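Home Topics Unanswered Tags Help Log in
Search this site...

Moved from picking to checking robot simulations. Is this a real job change or a temporary one?

Honeylyn Tolentino, 24 Jun 2021

I work at Plostitz, a warehouse that ships home decor, mostly framed prints, lamps and small furniture. I have been a picker there for a long time. In May the company told us that a robot arm will take over part of the wall art line. Before it comes to the floor it is being run in simulation, and four of us were asked to come off the floor and check the runs on a computer.

For each run I look at what the arm sees past its own gripper and enter one of three codes: holding something, open and empty, or can't tell. There is a comment box, which I use a lot. Last month I did 403 of them. I sit down all day now, my hands don't hurt, and I am home on time. On the other hand I don't talk to anyone and my pick rate, which is what our bonus is based on, is zero. 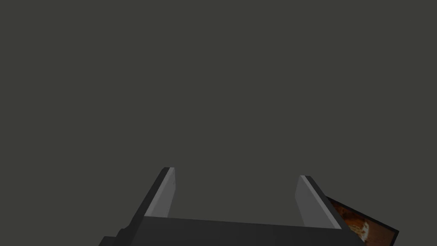

My supervisor says the bonus will be "looked at" but he has been saying that for weeks. My job title on paper is still picker. I have had no training apart from a two-page sheet that lists the codes. The sheet is fine for the easy runs. For the rest I go by what I know from handling the product, and nobody has said if that is right or wrong.

What I want to know from people who have been through this: should I ask for a new title now, or wait until the arm is in? And does checking usually last, or does it go away once the software is working? I'm not against the robot. I would just like to know what I am going to be doing next year.

3 replies. Sort by: oldest

Nestor Sison

Ask now. I was a picker at Derov when we went through the same thing and I waited. When the arm went live they put me back on the floor at my old rate, and the months of checking didn't count for anything because it was never written down. Get it in an email at least. Say what you do, how many you do, and since when.

The bonus is a separate matter and I would keep it in a separate email. If you mix them they will answer the easy one and leave the other.

Mamta Bansal

I run the checking group at a company that does this kind of work, so take this from that side. Whether the job lasts depends on what you write in the comment box.
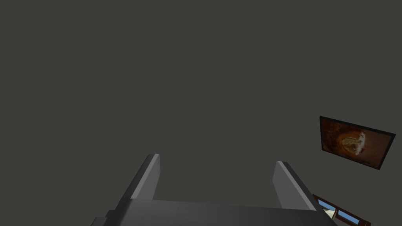 The code itself is the part most likely to be done by software before long. An open gripper with nothing in it is easy to detect, and I wouldn't build a job on it. What we keep people for is the comment. Take a run where the fingers are wide apart and the framed picture is off to the right, past the right finger. "Open and empty" is correct, but it doesn't help the person fixing the run. "Open and empty, print is to the right, not between the fingers" tells them where to start. A picker will write that without being told, and she will also say if the corner of a frame is a bad place to grab it.

So I'd keep copies of your better comments. Of the last batch my group sent back, 206 had a comment the engineers used, and that number did more for our budget than anything I said in a meeting. Ask whether anybody reads yours. If the answer is no, that tells you something about how long they plan to have you there.

As for the title, we use "simulation reviewer". The pay is set by the hour with no rate attached. You can't set a rate on checking. We tried it for a short time and people picked the first code and moved on.

Gaëtan Vidal

I agree with both of the above. I would add that you should ask for time on the floor too, even a few hours a week.
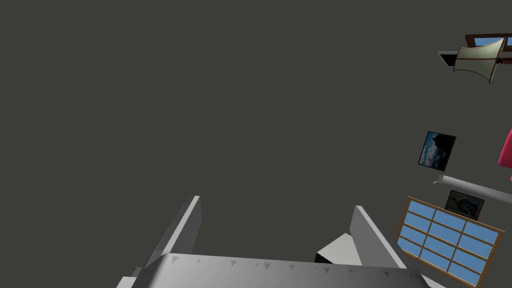

After a few months on a screen you get used to things that would never happen in a building. I found this out when I went back to the line at Trunonau for a shift and was slower than the new people, and I had also stopped writing down things I should have flagged. In the simulation you can have windows, framed pictures and a gray rod all crowded up the right side with no floor or wall under any of them, and by the tenth run you don't see it as odd anymore. I think you should still put it in the comment. It may be meant that way, but the person who set up the room can say so in one line.

Also find out who the other three report to now. With us it was two to the floor manager and the rest to engineering, and when schedules were made each side thought the other one had us. I worked a holiday because of that.

Honeylyn Tolentino

Thank you all. I sent the email about the title this morning and will send the one about the bonus separately. I asked about the comments too. One engineer, Edgardo Lagman, does read them, and he wants me to go on writing where the product is. I haven't heard back about floor hours.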